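Appel à participants : trier, ranger, décrire des poivrons (oui, des poivrons)

Publié par Dustanero, atelier d'étude des gestes de cuisine
Contact : Tuncay Kahraman

Nous cherchons des personnes pour une étude sur la façon dont on pose, range et choisit des légumes sur un plan de travail. Je préfère prévenir tout de suite que l'intitulé est plus ambitieux que la séance. Vous serez devant une table blanche, on vous donnera des poivrons et une consigne courte, et vous ferez ce que vous feriez chez vous, ou ce que vous croyez faire chez vous. La différence entre les deux est à peu près la seule chose qui m'intéresse ici.

L'étude s'appelle Gamano. Elle part d'une affirmation lue dans quantité de guides d'organisation domestique : il existerait une « bonne » manière de disposer ses légumes avant de cuisiner, par couleur, par taille ou par ordre d'utilisation, et l'adopter ferait gagner du temps. Je n'en crois pas grand-chose. Mon collègue Remzi Saraç y croit un peu plus, et c'est lui qui a rédigé les consignes. Vous aurez donc affaire à deux personnes qui n'attendent pas le même résultat.

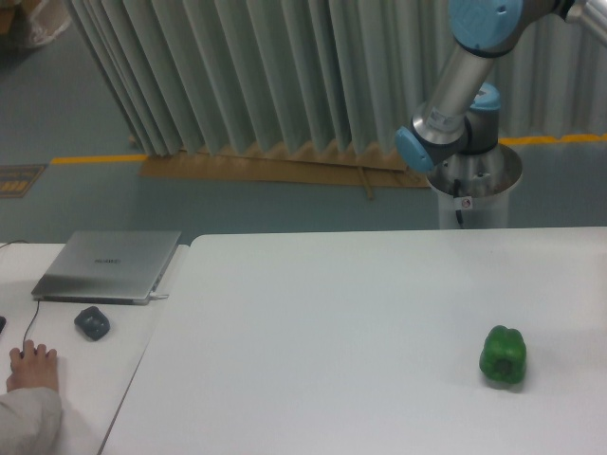
La première partie de la séance se fait avec un seul légume. On vous demande de le placer où vous voulez, puis de dire à voix haute pourquoi là. Beaucoup de gens trouvent la question absurde, et il est possible qu'ils aient raison. Lors d'un premier essai, en décembre, plusieurs personnes ont inventé sous nos yeux une justification très élaborée pour un geste fait sans réfléchir. Si vous n'avez pas de raison, dites-le : « je ne sais pas » est une réponse que nous notons telle quelle.

Dans la deuxième partie, on ajoute un légume d'une autre couleur, puis on change la consigne. Vous préparez une salade, vous faites les courses pour quelqu'un d'autre, vous débarrassez en vitesse avant l'arrivée d'invités. Certains regroupent, d'autres alignent, d'autres encore laissent les choses là où elles sont tombées.
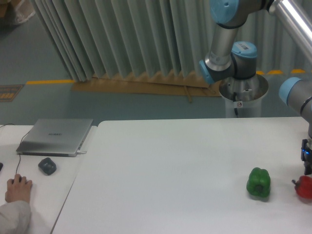
Un poivron vert et un poivron rouge, côté droit de la table.

Qui peut participer

Toute personne majeure qui cuisine, même mal, même rarement. Les professionnels de la restauration sont acceptés dans la limite de 4 places, car leurs habitudes viennent du métier et nous voulons surtout voir celles qui viennent de nulle part. Il faut comprendre une consigne orale en français. Si vous distinguez mal le rouge du vert, venez quand même et signalez-le à l'inscription, nous ferons un groupe à part.

Ne vous inscrivez pas si vous espérez des conseils de rangement. Nous n'en donnons pas, et je me méfierais des nôtres.

Déroulement et indemnisation

Les séances ont lieu le mardi, à partir de 14 h, dans la salle Güneş. Comptez une demi-journée, pauses comprises. L'indemnité est de 200 euros, versée par virement après la séance, y compris si vous décidez d'arrêter avant la fin. Les frais de transport ne sont pas remboursés. Je trouve cela regrettable et je l'ai dit, sans effet.

Les gestes et les commentaires sont enregistrés. Votre nom est remplacé par un numéro dans le fichier d'étude. Vous pouvez demander l'effacement de vos données jusqu'à la remise du rapport à Skuda, qui finance le projet et qui aimerait bien, je suppose, que la bonne disposition existe.

Pour s'inscrire

Écrivez à Tuncay Kahraman en indiquant la référence 1459, vos disponibilités et deux ou trois phrases sur la dernière fois que vous avez rangé des légumes. Pas de lettre de motivation, s'il vous plaît : personne n'est motivé par un poivron au point d'en faire une page, et celles que nous avons reçues la dernière fois se ressemblaient beaucoup.

Vous recevrez une réponse dans tous les cas, même négative. Le jour venu, présentez-vous au bureau 107 avec une pièce d'identité et un RIB.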